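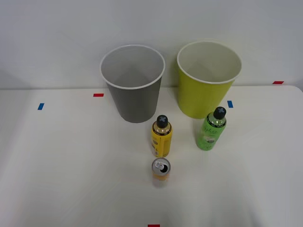
Irena Fallik
Product texts and customer letters, Sudell Home

Derley round bin, open top
Colours: grey, lime
Sold singly or as a pair

The Derley is a simple open bin for the table, the worktop or the shelf. We have sold it in our shop since the first year, and it is still the article about which we receive the most letters. Many of these letters ask the same things, so I have tried to put the answers on this page.

The shape

The bin is round and becomes a little narrower to the bottom. Around the mouth there is a thin white rim, rolled to the outside. The rim is comfortable for the fingers when you carry the bin to empty it. The inside is lighter than the outside on both colours: a pale grey in the grey bin, and a creamy white in the lime one. We like a light inside for a bin of this kind, as you can see quickly if a small thing fell in by mistake, for example a teaspoon or the cap of a pen.

There is no lid and no pedal. Some customers have asked us for a lid, and we understand the wish, but we do not have one to offer. If you need to close your rubbish for reasons of smell, please look at our Gill bin, which has a swing lid and stands on the floor.

The colours

Grey is a medium grey, flat, without shine. It goes with almost every kitchen and it is the colour which offices order from us. Lime is a strong yellow-green. On some screens it looks more yellow and on others more green, and I am sorry that we cannot control this. A customer wrote to us in September that she had expected a softer colour. If you are not sure, order one first and see it in your own light.

The white rim is the same on both, so the two colours stand well together even if they are very different.

What people use it for

The most common use is for sorting. Two bins of the same form, in two colours, are easy to explain to children and to visitors. Bottles and cans to one, the rest to the other. You may decide yourself which colour is for which, but please decide before the party and not during it.

Other uses our customers have told us:
- paper on a writing desk
- cotton pads in the bathroom
- ends of wool and thread beside the sewing machine
- a holder for rolled drawings
- toys which have no other home

It is not made for hot ash, for candles which are still burning, or for garden soil that you want to water. There are no holes in the bottom. Please do not use it directly for food you intend to eat.

A few words about drinks bottles

If you put the bin on the table at a meeting or a school break, people will throw in bottles that are half full. Empty the bottle in the sink first and put the cap back on. A bottle with the cap closed does not drip, and the bin needs only a quick wipe in the evening. Cartons and cans should be drained in the same way. Check also with your town if they want the caps on or off, because the rules are not the same everywhere.

Liners

You can use the bin with or without a bag. If you use a bag, fold it over the rim and press it down with the palm, so that the air goes out between the bag and the wall. Our own liners come on rolls, and a full box contains 200 bags. Bags from the supermarket are also good if they are wide enough to go over the rim.

Cleaning

Warm water, a soft cloth and a little washing-up liquid. Do not use scouring powder, it will make the colour dull. Let the bin dry upside down on a towel before you put in a new bag. We do not recommend the dishwasher. Sticky marks from fruit juice are easier to remove if you let warm water stand in the bin for some minutes.

Ordering

Single bins and pairs are sent from our store in Derley, the village from which the bin has its name. A pair can be two of one colour or one of each. Please write your wish in the note field of the order form. If you leave the field empty, you will receive one grey and one lime.

For schools, halls and offices we have a separate price from 500 pieces. Orders of 2000 pieces or more are sent on pallets and you will need a place where a lorry can stop. Write to us before you order such a quantity, so we can tell you when it can leave.

Guarantee

We give a guarantee of three years on the bin. It covers cracks in the wall and damage to the rim in normal use. It does not cover scratches or stains. Keep your order number, it is enough as proof and you do not have to send us the receipt.

Goes well with

Gill floor bin with swing lid
Sudell liners, box of 200
Sudell table tray, white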